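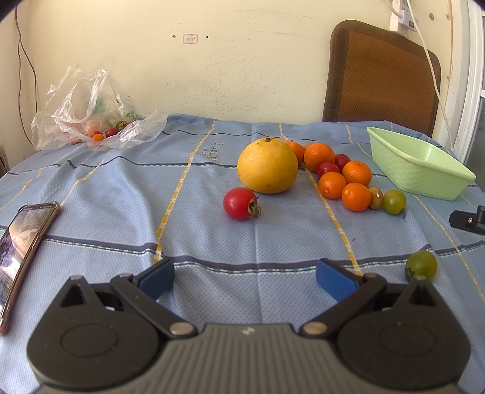

The Saturday food market in Zutilham will move indoors from February, the town council has decided. The stalls, which until now stood in the open on Plendilum Square, will be placed in the old bus hall on the north side of the same square. Stallholders do not have to buy any new equipment for the move. An ordinary table with a tablecloth will be accepted as a stall, and the sellers who bring a van with a side counter will get a place by the wide doors.

The decision was taken after a question was sent to all households last autumn. The council received 1,592 answers, and most of them were for the indoor place. Many people wrote that they stop coming to the market when the weather turns bad, and that they go to the supermarket on the ring road instead. Others were against the change. They fear that the market will lose its character inside a hall, and that people who only pass through the square will not notice it any more.

To answer this worry, the fruit and vegetable sellers will be allowed to keep a small row of tables outside the doors on dry days. The hall itself has space for 205 metres of tables if the passages are kept wide enough for prams and wheelchairs.

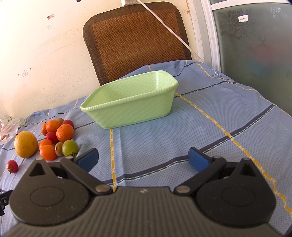 Prices for a place will stay the same until the summer. After that the council wants to look at the cost of heating and light, and it is possible that the smallest stalls will pay a little more than today. The association of stallholders has already asked that growers who come only in the season, with their own apples or tomatoes for example, should pay by the day and not by the month. The council has not yet given an answer to this.

The bakery Aidoo, which has sold bread on the square for many years, will open a coffee counter in the former ticket office. There will be seats for customers, and the counter will stay open one hour longer than the market. The cheese and fish stalls will stand at the back wall, where there is running water. This was also a wish of the food inspection, which had complained more than once that the sellers had to carry water across the street.

Some practical things will change for visitors. The market opens at 8 a.m. as before, but it will close at 2 p.m., which is one hour later than now. Cars can no longer be parked in front of the hall on market days. The car park behind the Grurura cinema has 236 places and will be free of charge on Saturday until the market closes. The bus stop stays where it is, and the town will put a bench and a small roof there – something which older residents have been asking for since the last stop was taken away.

Bicycles may not be taken into the hall. Dogs are allowed if they are on a lead, except in the part where fish and cheese are sold.

The square will not stay empty. In spring the council plans to hold a flea market there, and the music school has asked to use it for open-air lessons when the weather is warm. Residents who have other ideas can write to the town office or leave a note in the box at the entrance of the library.

Stallholders who want a place in the hall must send their form before the end of the month. Forms can be collected at the town office in the morning, and also from the market office on Saturday. Those who already have a place on the square will be served first, and the free places that are left will then be given in the order in which the forms arrive.

Home News Town Council Markets Culture Sport Notices Archive

Contact us | © Zutilham Town News. All rights reserved. | Back to top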